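## 4 衣物整理与收纳

本章适用于 Clurnstead 落地式晾衣架配套的整理作业，涉及羊羔绒面料、罗纹针织小件及束紧用弹力带。晾衣架的组装见第 2 章，承重要求见第 3 章。

### 4.1 作业前准备

1. 选择平整、干燥的地面或台面。粗糙地面应先清扫，砂粒嵌入绒面后不易清除。
2. 确认衣物已完全干透。羊羔绒的绒根比绒尖干得慢，检查时应拨开绒毛，用指腹触摸底布。
3. 取下衣物上的别针、挂钩及可拆卸饰件，放入零件盒。
4. 准备下列用品：
 - 软毛刷一把；
 - 黑色弹力带若干，宽度不限，表面无裂纹；
 - 透气收纳袋，型号 Hurix 60 或同等规格；
 - 标签卡及铅笔。

> **注意：** 不得使用金属丝、扎带或胶带代替弹力带。胶带残胶会使绒毛成束粘连，清洗后仍有痕迹。

### 4.2 绒面整理

1. 将衣物平铺，绒面朝上，先不拉扯边缘。
2. 用软毛刷沿同一方向轻刷，由中部向两侧进行。卷曲绒毛刷后仍呈颗粒状属正常现象，不必刷直。
3. 检查褶皱。面料一端堆叠时，用手掌从平整一端向堆叠一端推展，不得单手提起一角抖动。
4. 褶皱较深时，静置 5 小时后再处理。禁止熨烫绒面。
5. 浅色绒面出现局部发黄或沾污时，停止收纳，按第 6 章清洗后重新晾干。

> **警告：** 羊羔绒多为合成纤维，遇高温会收缩变硬，且不可恢复。存放位置应远离暖气片、烘干机排气口及灯具。

### 4.3 针织件的折叠与束紧

罗纹针织件（袖口、手套、护腕等）回弹性强，不束紧时容易在袋内散开并钩挂绒毛。

1. 将针织件顺罗纹方向抚平，排出内部空气。
2. 向内对折，使折边形成圆弧，罗纹保持连续，不出现硬折角。
3. 将弹力带绕过针织件收拢。
4. 检查松紧度。弹力带下应能插入一根手指；插不进时，改用较长的弹力带。
5. 与绒面面料一并存放时，将针织件置于面料一端，弹力带靠近两者相接处，绒面不得压入带内。

棕色罗纹件折成圆弧状，以黑色弹力带收束，位于米色绒面的左端；绒面右侧的褶皱按 4.2 第 3 步推平后方可装袋。 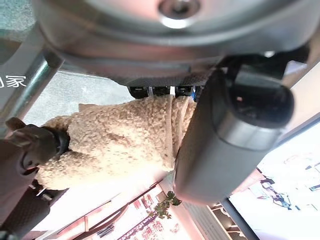 ### 4.4 装袋

1. 将整理好的面料连同针织件从中部托起，平移至收纳袋口。
2. 放入袋中，绒面朝内，针织件一端先入。
3. 用手掌轻压排气。不得抽真空，长期压缩会造成绒毛倒伏。
4. 拉合袋口，留出一指宽的透气缝。
5. 填写标签卡，内容包括品名、颜色、入袋月份。格式示例：“羊羔绒，米色，附棕色罗纹件，10 月”。

**表 4-1 存放要求**

| 项目 | 要求 |
|---|---|
| 单袋堆叠层数 | 不超过 5 层 |
| 弹力带更换 | 每季一次，发现裂纹立即更换 |
| 开袋通风 | 每次 60 分钟，避免日光直射 |
| 防虫用品 | 不得直接接触绒面 |

### 4.5 常见问题

**束紧处留下压痕**
解开弹力带，将针织件平放过夜。罗纹未恢复时，用蒸汽在 30 厘米外短时熏蒸，仅限针织件，并须与绒面分开操作。

**绒毛粘在弹力带上**
弹力带表面老化发黏。更换新带，旧带不得清洗后继续使用。

**取出后绒面出现倒伏**
悬空平铺于晾衣架横杆上，每隔数小时翻面一次，再按 4.2 第 2 步轻刷。

**袋内有异味**
取出全部衣物通风，检查底布是否残留潮气。收纳袋单独擦拭晾干，两者均确认干燥后再装入。

备件订购请注明编号：弹力带 113，收纳袋 1331。本章内容由 Rongrong Luo 编写，Catriona Dow 校订。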